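4. Setting up a screening in Clerkari

Use this section once your course or film club has been created and at least one title is in the library. You will need an organiser account. Viewers cannot add screenings.

4.1 Add the film

1. Open Programme and choose New screening.
2. Type the title as it appears on the print or disc. Put the original-language title in the second box if there is one.
3. Enter the director, year and running time. Leave the running time blank if you are showing extracts only.
4. Choose a version. If the library holds two cuts of the same film, both are listed and you must pick one before you can save.

Note: titles longer than 80 characters are shortened on the printed programme but shown in full on screen.

4.2 Attach the reading

1. Open the Reading tab and select Add text.
2. Upload the chapter or essay as a PDF, or paste a link to your library's copy.
3. Enter the page range. Viewers see this beside the film title.
4. Set a release time. The default is 9 am on the Monday before the screening.

Caution: Clerkari does not check copyright. Make sure your licence covers the number of people enrolled before you release a scanned chapter.

If you change the release time after viewers have been told about it, send a new notice from the Messages tab. The old one is not withdrawn.

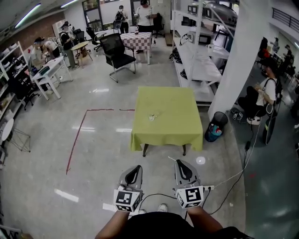

4.3 Mark clips for discussion

1. Play the film in the preview window and pause where the clip should start.
2. Press I to set the start and O to set the end.
3. Give the clip a short name, such as "mirror shot" or "opening voice-over".
4. Repeat for each clip. The limit is 23 per film.
5. Drag clips in the list to change the running order - this does not alter the film itself.

Note: clips are saved against the version chosen in 4.1. If you swap to another cut, check every start and end point again.

4.4 Open bookings

1. Select a room. Wosthorpe is the default for new accounts.
2. Enter the number of seats, up to 200.
3. Tick Hold seats if speakers or guests need places. Held seats are released 12 hours before the start.
4. Choose Publish.

Caution: once a screening is published, the film cannot be changed. Cancel the screening and create a new one. Existing bookings are not carried over.

To print the programme, go to section 5.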